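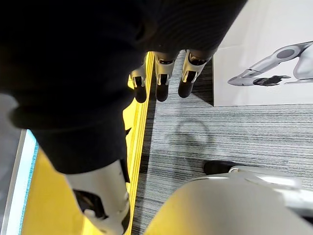
Omov 핸드 vs 2지 그리퍼, 손목캠 달고 비교중 (커버 때문에 고민)

글쓴이: 납땜은내일
게시판: 그리퍼/엔드이펙터

급하게 씁니다. 이동하면서 쓰는거라 오타 양해좀

손가락형 핸드(Omov)랑 Trandbridge 평행 2지 그리퍼 둘 놓고 고르는 중이에요. 팔은 같은 거, 컨트롤러도 같은 거. 손목캠만 양쪽에 똑같은 각도로 달았습니다. 렌즈는 소형 광각.

지금까지 느낀거 막 적음

핸드쪽
손끝 패드가 검은색인데 그림자 진데서는 어디까지가 패드인지 영상으로 구분 잘 안됨. 관절 하우징은 흰색이라 추적 잘 됨. 근데 천 커버가 화면을 너무 먹음. 위쪽이랑 가운데가 거의 다 시커먼 니트임. 자동노출이 거기 맞춰지면 흰 하우징은 하얗게 날아가고요.
제어는 그럭저럭. 자세 잡고 내려갈때 손가락끼리 타이밍이 살짝 어긋나는데 이건 제 설정 문제일 수도

2지쪽
재미없을 정도로 잘됨. 열고 닫고 끝. 캠 시야도 훨씬 넓음. 대신 얇은 천, 케이블, 뚜껑 이런건 핸드가 낫고 특히 케이블 커넥터 돌려서 꽂는거는 2지로는 포기

커버 벗기면 해결되는거 아니냐 하실텐데 안쪽 배선이 노출돼서 어디 걸릴까봐 무섭습니다. 혹시 커버 씌운 채로 손목캠 잘 쓰시는 분? 카메라 위치 어디 두셨는지 좀

참고로 평가 항목은 물체 잡기, 들고 유지, 내려놓기, 커넥터 꽂기. 들고 유지는 최대 400g까지만 봅니다. 그 이상은 우리 작업에 없음

댓글

회색너트
캠 위치가 문제네. 커버가 저렇게 내려오는데 안쪽에 달면 당연히 천만 찍히지. 바깥쪽으로 빼요 브라켓 하나 출력해서

납땜은내일 (글쓴이)
@회색너트 바깥으로 빼면 팔 접을때 브라켓이 몸통에 닿아요. 한번 박았음. 브라켓만 부러져서 다행

회색너트
그럼 짧게 빼고 렌즈를 기울이든가. 몸통 안닿는 선까지만. 어차피 손끝만 보면 되는거잖음

모터타는냄새
전 반대요. 안쪽이 맞음. 바깥으로 빼면 물체 잡는 순간에 손등이 가려서 정작 접촉면이 안보여요. 커버가 좀 들어와도 손끝 나오면 학습에는 쓸만함. 고정돼있는 검은 영역은 마스킹하면 그만이고

회색너트
고정이 안돼있으니까 문제지 ㅋㅋ 니트라서 팔 굽힐때마다 주름 모양 달라지는데 마스크를 어떻게 고정함

모터타는냄새
넉넉하게 잡으면 되죠. 주름 움직이는 범위까지 통째로

회색너트
통째로 잡으면 화면 반이 날아감. 그럴거면 카메라를 왜 달아

납땜은내일 (글쓴이)
둘다 맞는말 같아서 더 모르겠음... 일단 마스킹은 해봤고 경계 넉넉하게 주니까 왼쪽 손가락이 같이 잘려요. 제일 가늘게 보이는 애라 더 아까움

밤샘교정
사진 보고 하나만. 앞에 크게 나온 흰 마디는 초점거리 안쪽이죠? 저거랑 매달린 손끝이랑 거리차가 꽤 있어보이는데 고정초점 렌즈면 어느 한쪽은 포기해야됨. 접촉점에 맞추세요. 저는 가까운쪽에 맞췄다가 캘리브 다시함

납땜은내일 (글쓴이)
@밤샘교정 오 그건 생각못함. 지금은 바닥쪽에 맞춰져있어요. 손끝으로 당겨볼게요

서보덕후k
노출 얘기는 자동 끄면 끝 아님? 흰 하우징에 맞춰서 수동으로 고정. 검은 천은 어차피 안봐도 되는 부분이라 죽어도 상관없음

모터타는냄새
손끝 패드도 검은색이라 같이 죽음

서보덕후k
아 맞네
그럼 패드에 밝은색 테이프라도? 얇은거로

밤샘교정
테이프는 마찰 달라져서 비추. 비교 시험중인데 한쪽만 마찰 바꾸면 결과를 어디다 씀. 옆면에 점만 찍으세요. 접촉 안하는 면에

Yavuz Taşdemir
번역기 써서 씁니다. 어색하면 미안합니다.
우리는 Omov 핸드를 3000회 여닫기 돌렸습니다. 손끝 패드는 괜찮았고 손목쪽 천 커버가 먼저 보풀이 생겼습니다. 커프 부분, 흰 부품과 만나는 곳입니다. 보풀이 렌즈 앞으로 나옵니다. 그래서 6월에 커프를 밴드로 눌렀고 그 다음에는 영상이 깨끗합니다.
커버를 벗기는 것은 추천하지 않습니다. 배선이 정말로 걸립니다.

납땜은내일 (글쓴이)
@Yavuz Taşdemir 감사합니다!! 커프쪽이 불룩한게 계속 거슬렸는데 밴드로 누르는 방법이 있었네요. 밴드 폭은 어느정도 쓰셨어요? 관절 움직이는데 걸리적거리진 않나요

Yavuz Taşdemir
좁은 것입니다. 넓은 밴드는 손목을 돌릴 때 천을 당깁니다. 관절 바로 위가 아니고 조금 뒤에 하십시오. 끝까지 돌려보고 당기면 더 뒤로.

회색너트
밴드는 괜찮네. 인정
근데 근본적으로 손가락형을 왜 고집하는지 모르겠음. 작업이 잡고 놓고 위주면 2지로 가고 커넥터는 지그를 만들어요. 관절 많으면 고장날데도 많음

모터타는냄새
또 시작이네 ㅋㅋ
지그 만들 시간에 핸드 튜닝을 하겠음. 커넥터 종류 바뀔때마다 지그 새로 팔거예요?

회색너트
종류가 자주 바뀐다는 말은 글에 없는데

납땜은내일 (글쓴이)
자주는 아니고 가끔 바뀜. 애매해서 고민하는거죠

라면먹고디버깅
Monia 컨트롤러 쓰시는거 맞나요? 손가락 타이밍 어긋나는건 저도 겪음. 손가락별로 명령 따로따로 보내고 있으면 묶어서 한번에 보내보세요. 저는 그거 바꾸고 체감 확 됨. 문서에는 구석에 한줄 있음

납땜은내일 (글쓴이)
네 Monia 맞아요. 따로 보내고 있었음 ㅠㅠ 해볼게요

라면먹고디버깅
그리고 손목에 6축 힘센서 달려있으면 영점을 커버 씌운 상태에서 잡으세요. 벗기고 잡았다가 씌우면 천이 당기는 만큼 값이 떠요. 작은 값인데 가벼운거 들때는 티남

밤샘교정
이건 자세별로도 다름. 팔 펴고 잡은 영점이랑 접고 잡은 영점이랑 달라요. 니트가 당기는 방향이 바뀌니까. 작업 자세 근처에서 잡는걸로

서보덕후k
바닥도 좀 신경쓰임. 회색 줄무늬 카펫에 노란 띠까지 같이 잡히는데 특징점이 줄무늬에 막 붙지 않음? 비슷한 무늬 반복이라 매칭 튀던데

모터타는냄새
손목캠으로 손끝 보는건데 바닥 매칭을 왜 해요

서보덕후k
손목 자세 추정까지 영상으로 하는줄

납땜은내일 (글쓴이)
자세는 엔코더로 받아요. 영상은 접촉 직전이랑 직후만 봄. 그래도 물체 검출할때 줄무늬가 가끔 오검출로 잡히긴 합니다. 무지 매트 깔고 양쪽 다시 찍을 생각. 한쪽만 다시 찍으면 또 비교가 안되니까

Abdel Rahman
우리 쪽은 2지로 결정했다가 다시 핸드로 돌아왔어요. 케이블 때문에요. 2지는 케이블을 잡을 수는 있는데 잡은 채로 방향을 못 돌려요. 손목을 돌리면 팔 전체가 따라 돌고 공간이 안 나옴. 작업 공간 좁으면 그거 먼저 확인하세요. 파지력이나 속도 비교는 그 다음에 해도 됩니다.

회색너트
그건 일리있음. 공간 넓으면 2지, 좁으면 핸드. 이정도로 정리

모터타는냄새
웬일로 합의

회색너트
캠은 그래도 바깥임

모터타는냄새
안쪽이요

납땜은내일 (글쓴이)
중간보고. 방금 자리로 와서 몇개 해봄

명령 묶어서 보내기: 효과 있음. 손가락 내려오는게 눈으로 봐도 맞음. 라면님 감사
초점: 손끝으로 당김. 바닥은 뭉개지는데 상관없고 패드 윤곽이 좀 나아짐
노출: 수동으로 고정했고 흰쪽에 맞추면 패드 죽는거 맞네요. 중간값으로 타협. 패드 옆면 점은 아직 안찍음
커프 밴드: 마땅한게 없어서 케이블타이로 임시로 눌렀더니 돌릴때 천이 씹힘. 바로 뺐음. 제대로된거 주문해야할듯
영점: 커버 씌우고 다시 잡음. 전에 잡은거랑 차이 나긴 나네요

캠 위치는 브라켓 짧은걸로 하나 더 뽑아서 안쪽이랑 바깥쪽 둘다 찍고 올릴게요. 싸우지 마세요

Yavuz Taşdemir
케이블타이는 안됩니다. 천이 찢어집니다. 탄성 있는 밴드.

납땜은내일 (글쓴이)
넵 뺐습니다 찢어지진 않았어요 다행히

밤샘교정
브라켓 바꾸면 캘리브 다시 하는거 잊지말고요. 안쪽 찍고 바깥쪽 찍고 각각

서보덕후k
브라켓 파일도 같이 올려주시면 감사. 저도 같은 핸드라

납땜은내일 (글쓴이)
@서보덕후k 몸통에 안닿는거 확인되면 올릴게요. 지금거는 모서리가 커버 천에 쓸려서 라운드 좀 더 줘야됨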